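Main page - Contents - Recent changes - Random article - Help

Demonstration collection (robot learning)

Demonstration collection is the gathering of recorded examples from which a robot learns to carry out a task. Each example, usually called a demonstration or an episode, is one attempt at the task from start to finish. It holds the camera pictures, the positions of the arm joints, the opening of the grippers and the commands that were sent, all stamped with the time so they can be lined up later.

Methods

In teleoperation, a person moves a pair of leader arms or hand controllers and the robot follows. The operator may stand beside the table or work from a screen. In kinesthetic teaching, the person takes hold of the robot arm and guides it directly. This needs less equipment, but the person's hands and body often end up in the camera pictures. A third method uses a hand-held gripper with its own camera, so that no robot is needed until the examples are played back or used for training.

Two-arm stations are usually run by teleoperation, as one person can't easily guide both arms by hand and keep the motion smooth.

Typical tasks

Most collections begin with pick-and-place work. Small cubes, a bin and a plain table surface are common because they are cheap and easy to put back between episodes. The operator picks up a cube with whichever arm is closer, places it in the bin and brings both arms back to a rest position. Later tasks may need both arms at once, such as handing an object from one gripper to the other.

The starting positions of the objects are changed from one episode to the next. If a cube always starts in the same spot, the trained system may learn the spot and ignore the cube. Afshin Arabzadeh, who set out the Skutow procedure, divided the table into 16 areas and had operators work through them in mixed order. Under that procedure an operator records 40 episodes in a session, with a pause after every 8.

Labeling and review

Episodes are marked as successful, failed or unusable. A failed episode is one in which the task was tried and not finished. An unusable one has a fault in the recording, such as a dropped camera stream or a clock error. Practice differs on whether to keep failed episodes. The Odmont set leaves them out, while the Grultell set keeps them in a separate folder - mainly for training systems that judge whether a task has been done.

Kamran Taheri has argued that recoveries should be kept as well, meaning episodes in which the operator misses a grasp and tries again. A system trained only on clean attempts has few examples of what to do after a mistake.

Sources of error

Common problems include cameras bumped out of position, changes in daylight, and operators who develop different habits. Long waits at the start of an episode are also a concern, and are often trimmed before training.

See also

Grultell set
Kinesthetic teaching
Odmont set
Rahimi gripper
Skutow procedure
Teleoperation
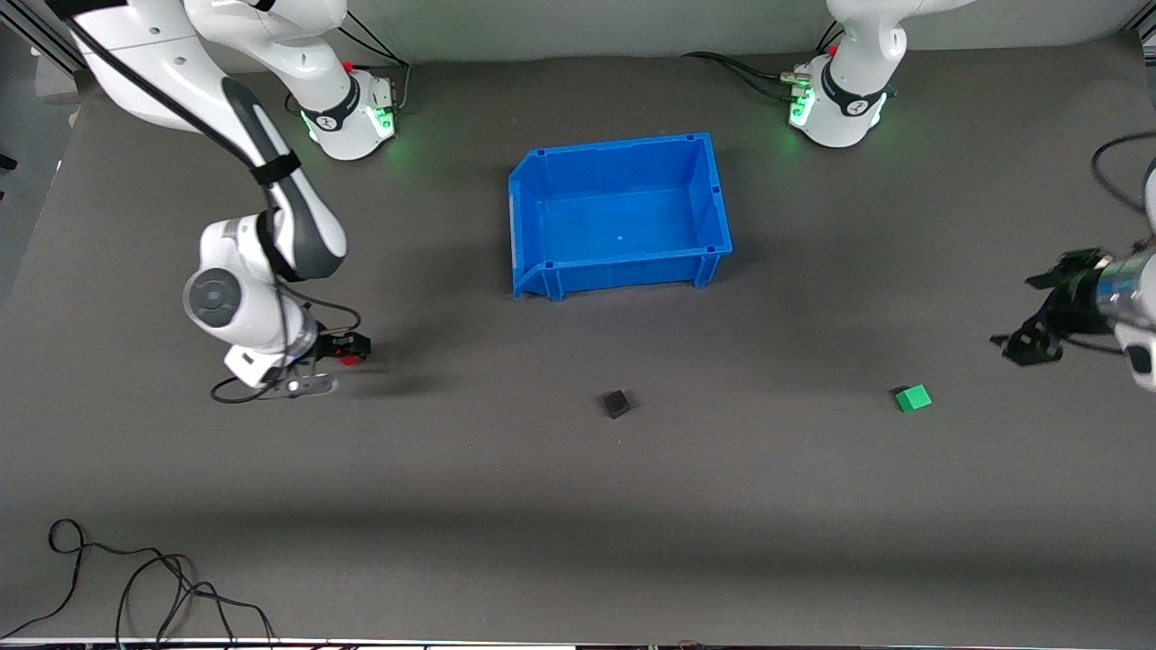 A two-arm station with a blue bin and two small cubes, one black and one green, on the table.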